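Prollside Pine Table Kit
Set-up and Surface Care Guide
Section 4: Finishing, First Use and Looking After the Top

Read this whole section before you open the oil. The legs should be on and tight by now (Section 3). If they aren't, go back. Do not finish the top with the legs off and leaned on a wall, it will bow.

Covers the Lockwood and the Zilano tops. Same boards, same steps, different lengths. Where a step is for one only, it says so.

4.1 Before you start

You need:
Table oil, one can, supplied
Lint-free cloths, two supplied, get more
Sanding block, fine and extra fine paper
Soft brush
Masking tape
A metal bucket with a lid, and water
Gloves

Not supplied: bucket, gloves, tape.

Let the top sit in the room it's going to live in for two full days before finishing. Wrapping off. Air on both sides. Away from radiators, stoves, and windows that get the afternoon sun.

CAUTION: Oily cloths can heat up and catch fire on their own. Never ball them up, never put them in the trash. Straight into the metal bucket, under water, lid on. Do this every time, even for a ten minute break.

4.2 Checking the boards

Pine is pine. Every top is glued up from different boards and we don't match them for color. Expect light boards next to darker ones, straight grain next to wavy grain, and knots. End joints, where two lengths meet in the same row, are part of how the top is made and are not cracks.

1. Wipe the top with a dry cloth, along the grain.
2. Turn off the overhead light. Hold a flashlight low at one end so the beam skims across.
3. Look along each seam. Run a fingernail over it. You should feel little or nothing.
4. Press each knot with your thumb. Should be solid. No movement, no clicking.
5. Check the end joints the same way as the seams.
6. Mark anything you don't like with a bit of masking tape. Not pencil. Pencil goes under the oil and stays there forever.

What is normal: color change from board to board. A halo of swirly grain round a knot. Fine lines in one board and hardly any in the next.

What is not normal: a gap you can slide a business card into. A knot that moves. A split running in from the end of a board. Stop, don't sand, don't oil, call the help line on the back cover. We can't take back a top once it's been oiled.

4.3 Sanding

The top is sanded at the factory. You are only taking off handling marks and raised grain.

1. Fine paper on the block. With the grain, always. Long strokes, end to end.
2. Light pressure. Let the paper do it.
3. Go easy around knots. They're harder than the wood beside them and if you lean on the block you'll dish the soft part and leave the knot standing up like a button.
4. Brush off. Wipe with a barely damp cloth. Leave it one hour.
5. Extra fine paper, one pass, same direction.
6. Brush off again. Do the edges and underneath the lip, where dust hides.

NOTE: No power sanders. A spinning disc leaves little curls that you won't see till teh oil goes on, and then they're all you'll see.

NOTE: Pale boards show scratches less than the dark ones. Check the dark ones twice.

4.4 Oiling

Room should be warm and dry, windows open a crack. Stir the can, don't shake.

1. Do the underside first. One coat. Skip this and the top can cup.
2. Wait overnight. Flip or work from below, whichever you did for the legs.
3. Top side: pour a small puddle in the middle of a board, spread with a folded cloth along the grain.
4. Work one board at a time, keep the edge wet, don't stop halfway down a board.
5. Leave fifteen minutes.
6. Wipe off everything that hasn't soaked in. Everything. Left-over oil goes sticky and stays sticky.
7. Check knots again after another ten minutes. They don't drink much and oil can sit on them in a ring. Wipe.
8. Cloths in the bucket. Now, not later.
9. Wait overnight. Rub down lightly with used extra fine paper, dust off.
10. Second coat, same way.

Zilano only: the long top is a two-person job for steps 3 to 6. One spreads, one follows with the dry cloth.

The oil warms the color up a bit. Darker boards move more than light ones. Pine also goes more golden with daylight over the first year, so don't leave a runner or a tray in one spot all summer or you'll have a pale patch in its shape.

4.5 First use

Dry to the touch is not cured. Times below are from the last coat.

After one day: okay to walk past, not okay to use.
After three days: light things, dry things. Books. A cup, if the bottom is clean and dry.
After two weeks: normal use, with mats for anything hot.

Metal camping cups and enamel mugs: fine on the top once it's cured, but check the base for chips or burrs first. A rough rim underneath will cut a half circle into pine the first time somebody twists it. Same goes for wire handles. Put the cup down, then let go of the handle, don't let it drop. Pine is soft and thin wire leaves a thin dent. 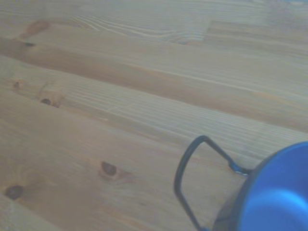

Fig. 4-2. Pine top with knots and mixed boards. Blue metal cup, wire handle resting on the wood.

Lift, don't slide. Applies to cups, pans, plant pots, sewing machines, anything with weight and a hard foot.

CAUTION: Never put a cup or pan straight from the stove or campfire onto the table. Metal passes heat right through. You'll get a white ring or a scorch, and a scorch has to be sanded out. Use a cork or thick felt mat. Thin cotton coasters aren't enough.

4.6 Everyday cleaning

1. Crumbs off with a dry cloth or soft brush.
2. Wipe with a damp cloth, wrung out hard. A drop of mild dish soap if needed.
3. Wipe again, plain water.
4. Dry with a towel straight away, along the grain. Get into the seams.

Do not use: spray polish, bleach, glass cleaner, scouring pads, steel wool, steam. Steel wool is the bad one, bits of it stay in the grain and rust into black specks.

Spills: coffee, tea, wine and tomato, wipe up right away. Oil and butter, blot, don't rub.

4.7 Marks and small repairs

Shallow dent
1. Fold a clean cotton cloth, dampen it, lay it over the dent.
2. Touch with a warm iron for a few seconds. No steam setting. Lift, look, repeat.
3. Stop when it's level or when it stops getting better.
4. Let dry overnight. Extra fine paper, dab of oil, wipe off.

CAUTION: Don't iron across a seam or an end joint. Heat softens the glue.

White ring
1. Leave it a day. Some go on their own.
2. If not, rub a little table oil on with a soft cloth, with the grain.
3. Wait fifteen minutes, wipe dry.

Scratch
With the grain, sand lightly and re-oil that board, the whole length of it. If you only do the spot it will show. Across the grain, same again but take longer and feather out into the boards on each side.

Sticky knot
Resin can come up in warm rooms, most often the first summer. Let it harden, lift it off with a plastic card, wipe with a little mineral spirits on a cloth (window open, no flames), re-oil the spot. May need doing twice.

Rust mark from a can or cup
Fine paper, with the grain, little and often. Don't reach for rust remover, it bleaches pine.

4.8 Re-oiling

Once a year for a dining table. Twice if it's near a sunny window or gets used hard. A lot of people do it in May when the windows can stay open.

Water test: flick a few drops on the top. Beads up, you're fine. Soaks in and goes dark, it's time. Dry the drops off and leave overnight before you start.

One thin coat is enough. Follow 4.4, steps 3 to 8. Keep everything off it for three days.

4.9 Spares

Quote the number, not the description, the names get mixed up.

2,907 Table oil, one can
3,077 Care pack: cloths, block, both papers
1,000 Felt pads, stick-on, for chair feet and mug bases

Order from the Ivbridge store or by mail with the card in the leg bag. Touch-up oil from other makers may work, but try it on the underside first and let it dry compeltely before you judge the color.

Section text: Shigeru Tamura. Revised Sunday, March 26, 2023. Replaces the loose sheet packed with earlier Lockwood tops, please throw that one out, the drying times on it are too short.

Continue to Section 5: Fitting the Extension Leaf (Zilano only)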